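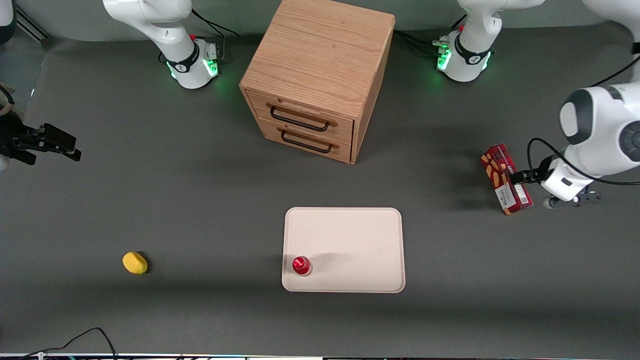

The little oak-colored cabinet on the gray table, with the tray, the red cup and the sponge.

I have wanted a small set of drawers for my work table for longer than I care to admit, and I went through a lot of shoeboxes and one very sad cookie tin before I finally gave in and bought the Kara two-drawer cabinet from Zalora. It cost me 43 dollars with shipping, and I've had it since March, so I feel like I know it pretty well by now!

First, the looks. It's a cube, more or less, in a light oak color, and you can see the grain on the top. I had worried it would look like something out of a dentist's office, but it's warm and plain and gets along with everything I put next to it (the cream tray was already mine, and I'd almost swear they were sold together). Against a dark gray tabletop it looks especially nice.

The drawers are the reason to buy one, of course. They're deeper than I expected from the pictures on the store page. The top one holds my pens, tape, scissors, stamps and a tangle of rubber bands I keep meaning to sort out. The bottom one was supposed to be for batteries and is now mostly tea, which tells you something about my afternoons. Both slide well enough, though the lower one was stiff for the first couple of weeks and I ended up rubbing a bit of candle wax along the sides. That fixed it. There's no stop at the back, so if you pull with any enthusiasm the whole drawer comes out in your hand, and I've picked rubber bands off the floor more than once.

Cleaning is easy. I go over the top with a sponge that I've squeezed out really hard, then a dry cloth. I did leave a cup on it overnight and there was a faint ring in the morning, which faded over a few days, but I use the tray for cups now and I'd tell you to do the same.

I also looked at the Testine, which has a third drawer and costs quite a bit more, and my sister has an older Konstantinidis that weighs as much as a dog. Hers is the sturdier piece, no question. But I like to move mine from the table to the shelf when I need the room to wrap a present or spread out a pattern, and I can do that with one arm.

Would I buy it again? Yes, and I'm half thinking of a second one for the hallway, if they ever bring back the darker finish. I'm taking one star off for the drawers that won't stay put.

4 out of 5 stars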